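How I Clean a Woven Basket Without Wrecking It

I have a thing for shallow woven baskets. They hold bread, mail, remote controls, whatever is drifting across the counter that week, and they collect crumbs like you wouldn't believe! I used to just shake mine over the sink and call it done. Then I started keeping rolls in one and got serious.

You'll need a soft brush (an old toothbrush is great), dish soap, 250 ml of warm water and a dry towel.

First, empty the basket and put it on a clear, light-colored table, so the crumbs show up. Tip it up by one side of the rim and tap the bottom. Turn it and tap again from the other end. The tight weave on the floor is where most of the grit hides, so don't rush this part.

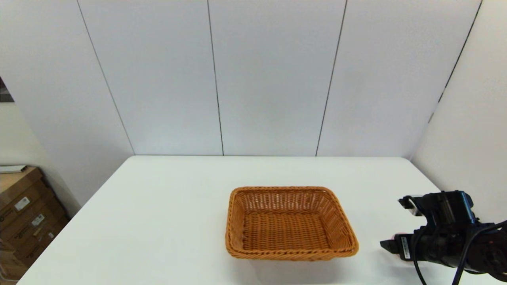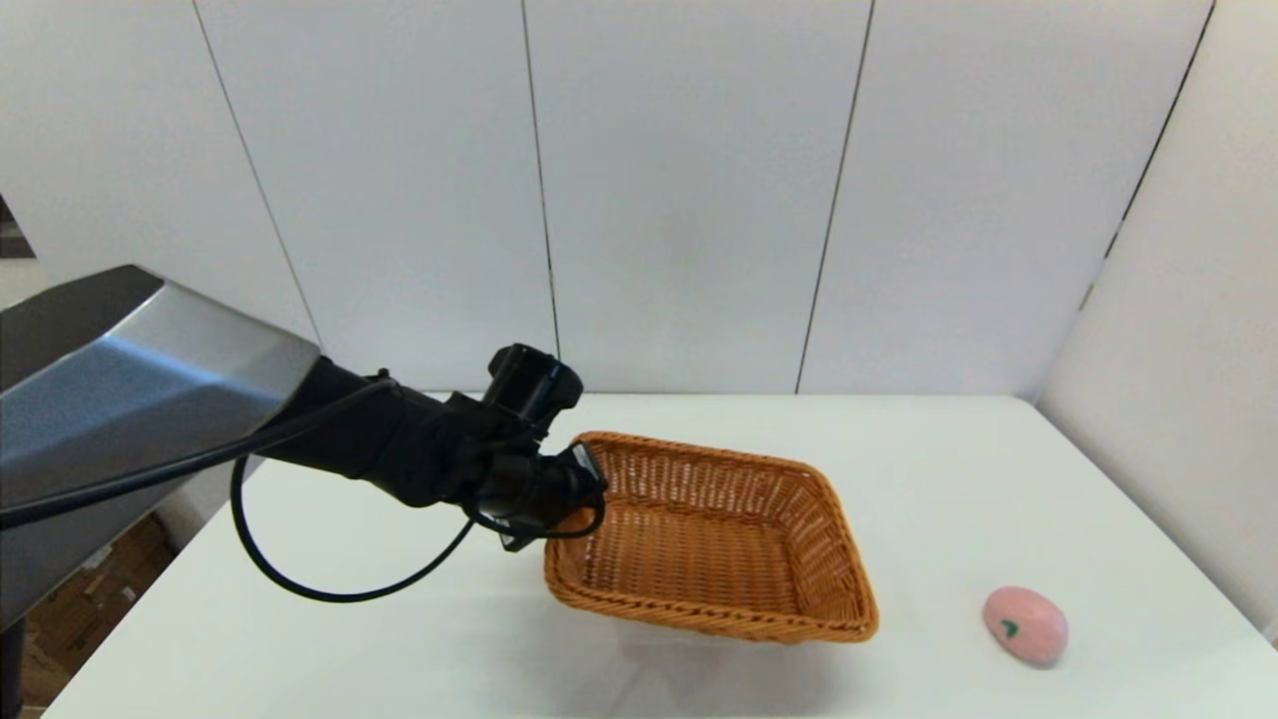 A reader in Kovisville wrote to say she skips the tapping and goes straight in with the vacuum, brush attachment on, lowest setting. She's done it that way for 9 years and hasn't popped a strand yet. I tried it and I'm half converted — it's quick, but it misses the corners.

Next, put one drop of soap in the water, dip the brush and shake it nearly dry. Scrub along the strips, never across them. Do the rim last and go slowly, especially if it's a braided one, where the gunk packs in tight.

Wipe everything with a damp cloth, blot with the towel and leave the basket upside down overnight, propped on two spoons so air gets under it. Keep it away from the radiator. I cooked one that way in December and the bottom has rocked ever since.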